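How to keep your collision scene honest with Nultilon and the Hanum planner

Last updated: 2024-10-05

In this tutorial I explain how we build the collision scene for an arm that works over a kitchen counter, and how we keep the scene correct when objects are moved. I use Nultilon for the perception part and Hanum for the planning part. The steps should be similar with other tools, but the names of the settings will be different.

I assume that your arm is already calibrated and that Hanum can move it in free space. If the calibration is old, please repeat it first. I lost most of February to planning errors that came from a bad camera pose.

1. Start with the fixed things

Write the counter, the back wall and the side wall into the scene file by hand. Do not let perception find them. A marble-look counter gives a noisy depth image, and if the counter height changes a little between two frames, the planner will refuse grasps that are perfectly fine.

In the scene file, each fixed body needs a name, a box size and a pose:

fixed:
 counter_top: box, pose from calibration sheet
 wall_back: box, pose from calibration sheet
 wall_side: box, pose from calibration sheet

Put the second arm in this group too if it is parked. If it moves, it must come from its own joint states. A parked arm that is written as a fixed box and then moved by a colleague is a very good way to break a gripper.

2. Add the perceived things

Start the Nultilon segmenter and let it look at the counter with the arm in the home pose. The default limit is 2,000 points for each object. This is enough for a pot or a plate. For long thin parts, like an oven handle or the handle of a spoon, it is too few, and the part can disappear from the mesh. Set the limit by class:

segment:
 default_points: 2000
 thin_parts: keep_all
 min_cluster: 114

The value of min_cluster I found by trying. With a lower value I got small ghost objects in the grout lines of the tiles. With a higher value the lid knobs were lost, and then the gripper touched them on the way down.

3. Look at the counter and at the scene together

Open the scene viewer next to the camera view and go through the objects one by one. Every solid thing on the counter must have a body in the viewer. Pay special attention to shiny metal. Polished steel reflects the depth pattern, so a bar or handle often comes back with holes in it, and the planner believes it can go through the hole. If you see this, replace the mesh with a simple capsule.

Clear containers are the second problem. The segmenter sees the colorful content and not the wall of the container, so the body becomes too narrow. We add padding for the class "clear_container".

The same counter with two different arrangements:

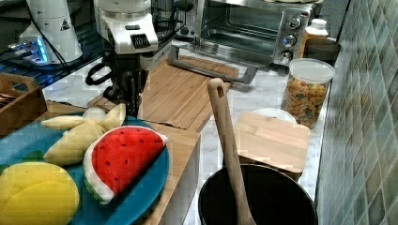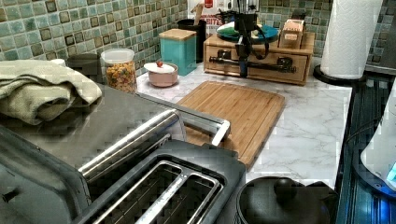

Geum-ok Sun wrote to me after reading a draft of this page that padding alone did not solve it on her setup: "The jar was wide enough in the viewer, but the lid was still floating above it as a separate object. The planner then tried to go between them. I merge any two bodies that overlap when seen from above, and after this the bad plans stopped." I have now added her merge step to our file as well. It is one line:

merge:
 vertical_overlap: true

Be careful with this setting if you have things that stand on other things and should be picked one by one. A toy fruit on a plate will be merged with the plate. You can exclude a class with the option keep_separate, and I do this for all classes that are grasp targets.

4. Handle the cables

The cable loop at the gripper is not in the robot model that comes with Hanum. I attached 2 spheres to the wrist link, one for the top of the loop and one for the side. It is not exact, but the cable bends anyway, so an exact shape has no meaning. After you attach them, add the spheres to the self-collision allow list together with the wrist, otherwise each plan fails at the start state. The message in this case is "start state invalid" and it does not tell you which link is guilty.

5. Refresh the scene at the right moment

Do not refresh during a motion. The arm hides a part of the counter, and Nultilon will delete the objects that it cannot see. I call the refresh in the home pose only, and I lock the scene before the first waypoint:

scene.refresh()
scene.lock()
plan = hanum.plan(target)
hanum.execute(plan)
scene.unlock()

If the planning takes up to 2 seconds, this is normal for a full counter. If it takes longer, look for meshes with too many triangles. Towels are the usual reason. I replace soft things with a box.

6. If it still fails

Save the locked scene with scene.dump() and plan again offline with the same start state. If the offline plan works, your problem is in the timing of the refresh. If it fails too, remove the bodies one at a time until the plan works. The last body that you removed is the one to look at.

Related
Reading joint states from a second arm in Hanum
Camera calibration with the Okabe board
Cirulden viewer: colors and layers
Grasp targets and the keep_separate option
Nultilon segmenter settings, full list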